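Rakik Folding Notes: README

Welcome, and thank you for stopping by. Rakik is a small collection of notes and pictures about folding everyday clothes on a table, put together by Kovács with a good deal of patience and even more laundry. It grew out of the Illetside folding pages and now holds almost 200 short entries, each about one garment and how it lies on the cloth.

What is covered

T-shirts and trousers, mostly, in soft knits and light colors. A finished shirt in these notes is a plain rectangle with the collar left near one end, and we don't fuss over a rounded neckline or a bit of printing that peeks out from under the fold. If you could put it in a drawer without sighing, it counts as folded.

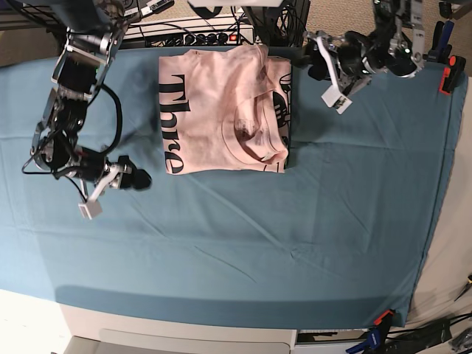 The table and the cloth

Everything is done on a teal cloth, clamped at the table edge so it stays put when a sleeve gets tugged. We like the color very much! Pale pink shows up nicely against it, and you can find a hem at a glance. Small creases in the cloth are fine, and we stopped ironing it sometime in February.

Trousers

Trousers take a little more care than shirts. We lay them lengthwise, one leg along the other, and let the hems fall where they like before evening them up. The waistband is the fiddly end, and it tends to bunch into a soft lump just when the legs are looking tidy.

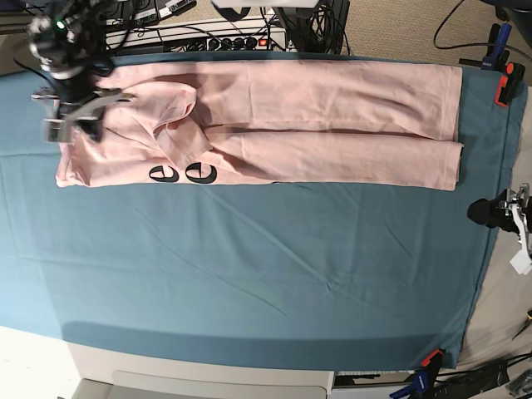 So smooth the waist before you bring the legs over, and go gently with stretchy fabric (it remembers being pulled). We allow 2 tries per pair and keep both in the notes, the clumsy one included.

Using the notes

Entries are grouped in 14 folders by garment. Please credit Rakik if you borrow from them, and send corrections to the Bustetti page, where the older shirt notes are kept too.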